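Indach opens its doors to neighbours, families and the simply curious for a day with its working robots

May 20, 2019

For immediate release

Indach, the small robotics firm that has been quietly getting on with things in the old seed merchant's building on Stulach Lane, is delighted to share the news of its second open day, which was held this past weekend and which, we are very happy to say, was busier, noisier and a good deal more cheerful than even the most hopeful among us had expected. A total of 263 visitors came through the door between ten in the morning and five in the afternoon, and quite a few of them stayed long enough to need a second cup of tea.

Anyone who came to last year's open day will remember that it was mostly talk: a few posters, a short film and a long queue for the one arm that was switched on. This year we wanted people to be able to stand close by while the work was being done, ask whatever they liked, and have a go themselves where it was safe to do so. The whole of the ground floor was given over to visitors for the day, and demonstrations ran every half hour, with a longer one after lunch for those who wanted to hear more about how our arms are taught.

The teaching is, to our minds, the most interesting part. Our Gkikas arm doesn't follow a fixed set of movements in the way that a machine on a factory line might. It learns from people who guide it through everyday jobs, such as picking something up, putting it down again and fetching it from an awkward spot, and each of those attempts is kept so that the arm can learn from it later on. Since the winter our team has recorded 2123 attempts in this way, and we are grateful to everybody who has spent a long afternoon patiently moving things from one place to another on our behalf.

"I think people expect a robot to be very fast and very sure of itself, and then they come and watch ours and find that it takes its time," said Zineb Fahmy, who founded Indach and who led the afternoon session. "I love that moment, because they start to lean in and will it on, the way you would with a toddler and a spoon. We had a gentleman on Saturday who stayed for four demonstrations in a row and was giving the arm advice by the end of it. Some of it was rather good advice, too!"

Younger visitors were well looked after by our friends from Grotel, the after-school science club that meets just along the lane, who brought cardboard, string and drinking straws so that children could build a hand with fingers that really bend. There were some splendid results, several of them painted, and one with seven fingers, whose maker explained to us at length why five had never seemed enough.

There was also a friendly guessing game by the front door, in which visitors were asked how many times the Gkikas arm had opened and closed its gripper during the previous week. The answer was 1161, and the closest guess came from a retired bus driver who was only fourteen out and who went home with a very large fruit cake.

We would like to thank the Stulach Lane Bakery for the cake and for the rolls, our neighbours for being so kind about the parking, and all the members of our own team who gave up their Saturday and then stayed on to put the furniture back.

The work at hand, at Indach: 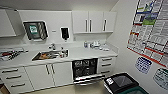
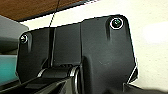
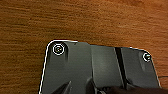
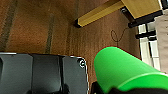 Plans for the rest of the year are already taking shape. In August we will be running a short summer school for local teachers, spread over four mornings, with the aim of sending each of them back to the classroom with a few simple lessons on how robots see, hold and move things. The places are free and lunch is included, although we do ask people to let us know early if they would like to come, as the upstairs room is a cosy one and we would hate to turn anybody away at the door.

We are also hoping to hold smaller evening visits through the autumn for groups who couldn't manage a Saturday. Walking clubs, reading groups, school parents and anybody else who fancies an hour with us would be very welcome, and there is no need to know the first thing about computers. A good number of the best questions at the weekend came from people who began by telling us that they didn't know what to ask. One of them, about whether the arm can tell a heavy thing from a light one before it picks it up, kept three of our engineers talking well past closing time, and we mean to give it a proper answer at the next demonstration.

About Indach

Indach builds and teaches robot arms for everyday jobs in ordinary rooms. The company is based on Stulach Lane, where it designs, puts together and tests the Gkikas arm under one roof.

Notes for editors

Zineb Fahmy is available for interview and is happy to welcome reporters on most weekday mornings. Requests for visits, summer school places and interviews should be made to the Indach front desk, which is open from nine until half past four.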